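Skuken extends storage range with ventilated basket series

Aug 16, 2023 - Skuken, the maker of storage goods for offices, workshops and shops, has added a new series of open-topped baskets to its Nolo range. The series covers 17 sizes, all drawn up on one base grid so that baskets of different lengths can share a shelf without gaps. Orders from trade customers are being taken now.

The Nolo range was first sold as a set of closed trays. Trade customers asked for a version that lets air through and allows the contents to be checked from the side. Skuken began work on the new moulds last year and finished load testing in June. Each size was filled to its rated load and left on an open rack for 23 days, after which the change in floor height was measured. All sizes stayed within 2 mm of the starting figure.

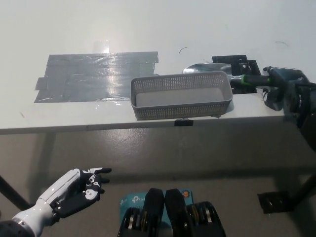

Moulding is carried out by Berisha, which has supplied Skuken with trays and lids for several years. The baskets are made from a single grade of polypropylene, with no metal parts and no glued joints. Scrap from the moulding process is ground and fed back into the same line. Labels are sold separately and fit over the rim, so they can be moved when the contents change.

The series can be used with existing Nolo shelving and with the Vondex wall rail. Customers who own the earlier Vondex rail will need the longer bracket, sold in packs of four. The rated load per basket depends on size and is printed on the delivery note as well as in the product sheet. Loads given for wall mounting are lower than those for shelves - buyers should check both columns before ordering.

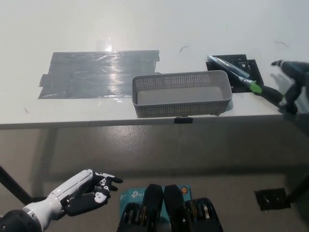

Grey basket with perforated walls, shown empty on a white table.

The new baskets will be held by 116 stockists at launch. Smaller sizes are packed in tens and larger sizes in fives, and mixed cartons can be ordered for first fittings. Prices for the closed trays remain as they were.

Product sheets, load tables and drawings are available from the Skuken trade desk on request. Samples can be ordered by registered stockists and are charged at trade price, with the cost taken off the first full order.

Ends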